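Furniture tester, part-time — Merkell office seating and desks

Posted 2020-04-14

Merkell reviews office furniture for people who buy it with their own money. We are looking for a part-time tester to join the desk and seating team at our Vatotstead workshop. The post is 22 hours a week, spread over three or four days by agreement.

What you will do

Most of the work is assembling, using and measuring products. At the moment we have 13 height-adjustable desks on the list, and the next round covers footrests, monitor arms and anti-fatigue mats. You will build each item from the maker's instructions, keep a note of how long it takes, and then work at it for at least 2 full days before scoring it.

You will also check wobble at full height, motor noise, cable trays and the finish on edges and corners. Scores go into our shared spreadsheet, along with a short written note for the editor. We have almost 267 products in the archive and some of the older entries need retesting. 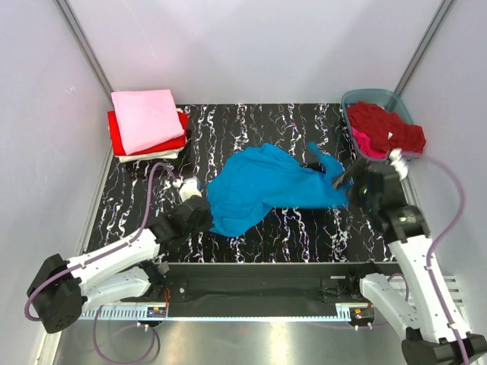

What we need from you

You should be able to lift a boxed desk top with another person and be comfortable with hand tools. Clear written English matters more to us than a background in furniture. A driving licence is useful for collecting returns from our store on the Khalaf estate — but you can do the job without one.

We would like to hear from people of different heights and builds. Tell us if you use a particular chair or desk set-up for your back, wrists or eyesight, as we want that kind of experience on the team.

Pay and terms

Paid hourly, monthly in arrears, with holiday pro rata. The contract runs until the end of October and may be extended. Testers may not accept gifts or discounts from manufacturers.

How to apply

Send a CV and a review of the chair you are sitting on now, one page at most. Use the form on our jobs page and choose "Jono project" from the list of vacancies.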